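# Sorting packets and cards into bins: common questions

These are the questions we get most often about the bin method used at the Lomudwood stockroom for small flat goods: packets, sachets, printed cards and insert slips. It covers the everyday setup. For labels and reordering, see the Kultodska supply sheet. 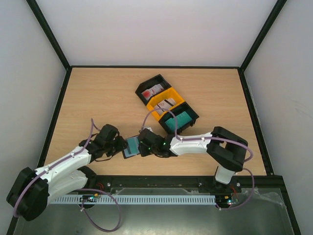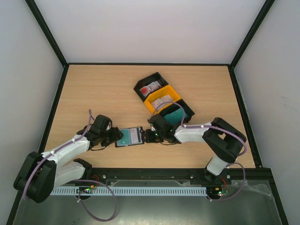 *First picture: three open bins side by side, black, yellow-orange and black. Second picture: a mostly white card with a teal panel.*

## Setting up

**How many bins do I need on the table?**

Three is the usual number. You can work with two if you only have two kinds of stock that day. With four or more, most people start reaching over one bin to get to another, and packets end up in the wrong place.

**Do the bins have to be in a straight line across the table?**

No. A diagonal row works well on a small tabletop and leaves the front of the table free. Keep the bins touching or nearly touching so nothing slides down between them.

**Why is one bin a different color?**

Color is the quickest way to tell bins apart when they are the same general size. We put printed cards in the yellow-orange bin and packets in the black ones. If your bins are all black, put a strip of bright tape on the front edge of the card bin.

**What kind of bin should I buy?**

Open-top, low at the front, with a flat bottom. The Szulc stacking bin is the one we order, and the Nisus shelf bin is close enough to mix with it. Skip anything with a lid. Bins narrower than your widest card are no good either, because the cards will stand up and bend.

**What surface is best?**

Any smooth, flat top that you can wipe. Paper packets pick up dust from cloth and felt. A light-colored top makes dark cards easier to find, and a dark one does the same for white packets.

## Filling and sorting

**How full can a bin get?**

Up to 40 packets if they are flat and lie in the same direction. Soft packets that pile up take more room – stop when the pile reaches the rim. A bin that is heaped over the edge will spill the first time it is moved.

**Should packets be stacked or just dropped in?**

Flat packets should be stacked face up. Soft or puffy ones can be dropped in loose, as long as there is only one kind in the bin.

**Can two kinds share a bin?**

Only if the colors are clearly different and you plan to split them the same day. Mixed bins left overnight tend to stay mixed.

**How do I hold a printed card without marking it?**

Hold it flat, by the two short ends. Fingers in the middle leave prints on coated stock, and lifting by one corner puts a crease in the thin ones. If a card has to be turned over, keep hold of both ends and turn it in one motion.

**Which way should cards face?**

Printed side up, with the colored panel to the left if the card has one. If the card has no panel, use the first line of print as your guide.

**What do I do with bent or torn items?**

Take them out and put them in the returns envelope. Bent cards can sometimes be pressed flat under a book. Torn packets can't be reused, even if the tear is small.

## Counting and storage

**How often are the bins counted?**

Once a month. The full count in March came to 3,767 pieces, including the shelf stock. Bins on the table are counted first, then the shelves.

**Do I count every card?**

For the monthly count, yes. Between counts, it's fine to check that each bin is above the refill line. Refill when a bin drops to 13 pieces.

**Where do full bins go?**

On the middle shelf, in the same left-to-right order they had on the table. The top shelf is for empties. Please don't stack a full bin on top of another full bin unless both have their corner tabs in place.

**How long can packets stay in an open bin?**

Seven weeks is our limit. After that, move them to a closed box and write the month on the side.

**How do I clean the bins?**

Empty them completely, wipe with a damp cloth and let them dry upside down. Soap is fine for sticky spots. Check the corners – small slips of paper like to hide there.

**My bin has a cracked edge. Can I keep using it?**

For soft packets, yes, for a while. Don't put cards in it, as the crack will catch their edges. Replacement bins are on page 7 of the supply sheet.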